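Thursday, July 2026

Back at the bench in Castcombe, and the Dendeo fingers are finally on! I'd been putting off the swap from the old Srour pair for weeks, thinking it would eat a whole morning. Two bolts a side, 30 minutes with the recalibration, and I was driving the arm before my coffee was finished.

What I like straight away is the pad. The Srour fingers were smooth rubber, fine on boxes, miserable on anything round and slick. These have a grid of tiny bumps all down the inner face, and I keep wanting to run my thumb over it. I set the rack at the back left of the table with a yellow tube and a blue one, opened the fingers wide and looked at what the wrist camera gave me.

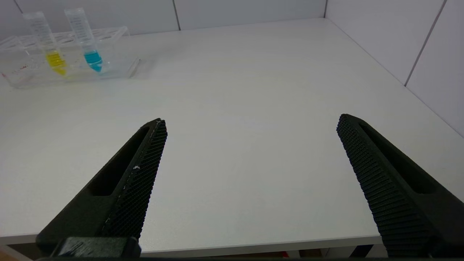
Camera notes

I'm sticking with the close lens. Both fingertips stay in view with the fingers open, and the yellow and blue stand out beautifully against all that white. The clear rack is another matter – mostly faint edges and reflections, hard enough for me to pick out, so I can't blame the detector for getting confused. Maybe a strip of tape along the top tier. I'd like to try the Gamard camera on the same mount before deciding, as it handled the glass jars so well in May.

Then some time on the controller. I had the grip force at 4 newtons from the old setup and left it alone, one change at a time (I'm learning). The jog feels smoother at the slower speed, and I love how little the wrist hunts when it stops. Same fingers, same table, with only the blue tube in the rack:
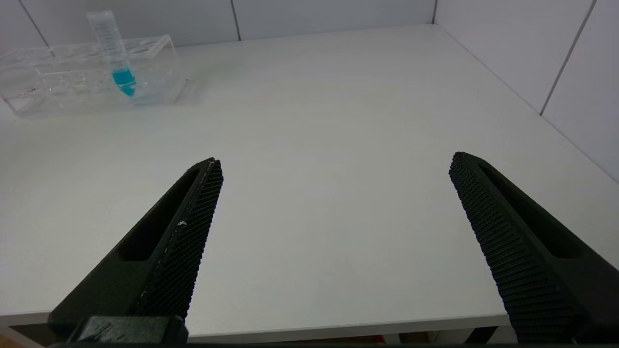 Page 200

The blue one leans a bit in its hole, so a straight-down approach may not be the best test of the pads. I want to try coming in at a slight tilt and see whether the bumps bite or the tube just rolls along them. Must also wipe the left pad, there's a white fleck on it. And I should write down the Srour offsets before I forget where I put them, in case I want a proper side by side tomorrow. So happy with these!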